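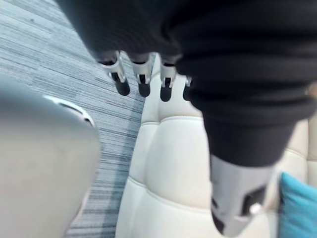 Will Stenus get more oil out of Revness than the last owner did? The company says so, but the field's recent record gives buyers of its stock little to lean on.

Stenus said on 11th March that it had agreed to buy the Revness field and its aging platform from Flamholm, which has been trying to sell for two years. The price was not given. Flamholm will keep a share of the cost of plugging the oldest wells, though neither side would say how large a share.

Revness now pumps 3,040 barrels a day. Stenus wants to lift that with new side wells drilled from the existing platform, and chief executive Hazel Begay told investors on a call that the field had been "starved of attention, and attention is what we're good at."

Investors have heard that before. Stenus used much the same words when it took over Lindqvist, a smaller field to the north, and promised a quick rise in output there. Lindqvist did go up for two quarters. Then water started coming up with the oil, two wells were shut, and production ended last year at 83 percent of what it had been on the day of the purchase.

Begay said the two fields were "completely different rock." Asked what the company would do if the first side well came in dry, she said she didn't want to get into hypotheticals.

Vratislav Říha, who follows small producers for a pension fund that sold its Stenus shares last fall, was not persuaded. "They're buying a cleanup bill with some oil attached," he said. "Maybe the oil pays for the bill. I'd like to see the math, and they haven't shown it."

The company's slides put the cost of the drilling program at $326 million. They do not include an estimate for taking the platform apart, a job that regulators could require within the decade if output keeps falling. Finance chief Noemi Szabo said the figure would appear in the next annual report.

Flamholm, for its part, sounded happy to be out. A spokeswoman, Yen-ting Lai, said the sale would let the company put its money into newer fields with lower running costs.

The 100 people who work on the platform and at its shore base will move over to Stenus on their current contracts. Those contracts run out next June, and the company made no promise on the call about what follows.

The sale still needs approval from the government and from the field's minority partners, who have not commented.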